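Ticket 284 - Knitwear folding, bulk at the collar end
Status: open
Opened by: Siebe Mulder
Product: Hosmont cardboard folding template, large
Site: flat above the Emau shop

Problem
Heavy knits won't fold flat. Shirts fine, tees fine, tea towels fine. Anything thick comes out with one end twice the height of the other and slides off the pile. Shelf is 8 inches clear so three jumpers is the limit and the top one drags when you pull it out.

Monday, am
Tried the template as per leaflet. Sleeves in, sides in, bottom up. Sides spring back before I can get the bottom up. Leaflet only shows a dress shirt, no help.

Monday, after lunch
Same again without the template. Better. Sleeves straight down the body instead of crossed over the back, takes out most of the lump. Still a ridge where the ribbing doubles up on itself.

Tried rolling as well. Rolls look neat for two minutes then they relax and fill the whole shelf. Not doing that again.

Monday, 4 pm
Ironing board too narrow, half the jumper hangs off and pulls the rest out of line. Bed too soft, cant get a crease to sit. Moved to the kitchen table. Hob is set into the right hand side so really I've only got the left and middle to work on. Checked it's off at the wall. Wipe the cloth first, crumbs go straight into cream knit and you find them in October.

Long strip lies okay across the middle. Other half still bunched and it sags over the front edge, and I think the weight of that is what drags the layers apart. See attached.

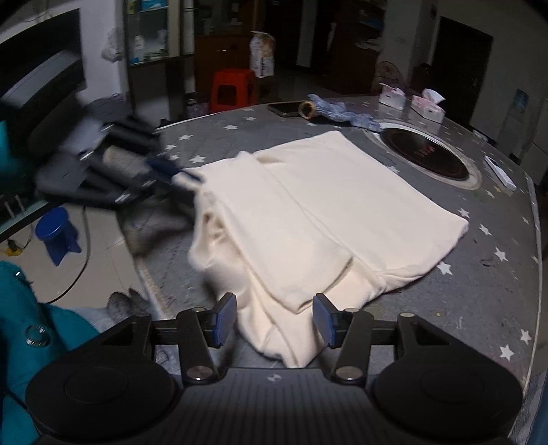 Reply from Drarnetti: Turn the whole thing ninety degrees before you start, so the length runs along the table and nothing hangs. Then fold in thirds, not halves. Halves puts rib on rib every time. And skip the template for anything thicker than a sweatshirt, I gave mine away.

Siebe again. Ok, thirds. Did it on the grey Van Damme cardigan first as it's thinner. Sits level, near enough. Buttons done up or undone?? Left them done up, seemed to stop the front wandering.

Still to do
- cream knit in thirds, lengthways on the table
- re-stack shelf, heaviest on the bottom
- shirts stay on the template, no change there
- find out if the shelf pegs go down one more hole

Leaving open till the cream one's had a night on the shelf. Will update tomorow.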